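# The Trorero Trial

The kit came up the hill in September, five crates of it, and Sioned Hopkin had the lids off before the driver had turned the truck around.

She ran the repair counter in Bedarance, the only one on that side of the range, and she'd read the Nerkitico brochure until the fold gave out. Two arms, two hands, five fingers on each, yours for a trial season. The brochure called it the Trorero. By morning tea she was calling it Trev.

"It's got a better grip than you," she told Talebi, who was leaning in the doorway with his mug.

"Can it do a pump?"

"Give us a chance, mate, it's only just learnt to do a jar!"

But oh, she loved it. She loved the way the thumb came in under a thing first, sort of shyly, and then the fingers closed over the top. She loved that you could guide it through a job once, slowly, and it would have a go by itself (a bit wonky, then less wonky). The manual ran to 169 pages and she read it in bed with a torch, marking the good bits. The setup took her most of an afternoon, and the cables were a nuisance, she'd put that in her review for sure. Still. Those hands!

## The first proper job

Talebi turned up early with a bag of odds and ends from his shed and tipped two of them out on the big timber table. A black lump of a thing with a knob on it, and a white ring with ridges all round the inside.

"Black one first," said Sioned. She'd stopped breathing, more or less.

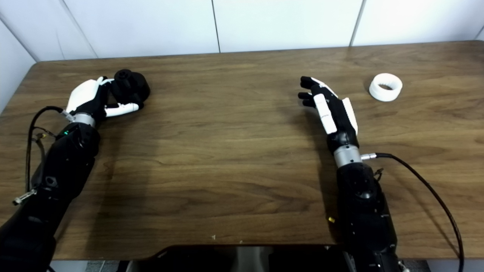
## What she wrote

She sat on the back step with the Nerkitico form on her knee. There was a box for comments, up to 148 words, and she'd used the lot before she even got to the thumb. She turned the page over and kept going up the margin.

"You've spelled colour wrong," said Talebi, reading over her shoulder.

"I have not. Go and get the ring, we're doing that one next."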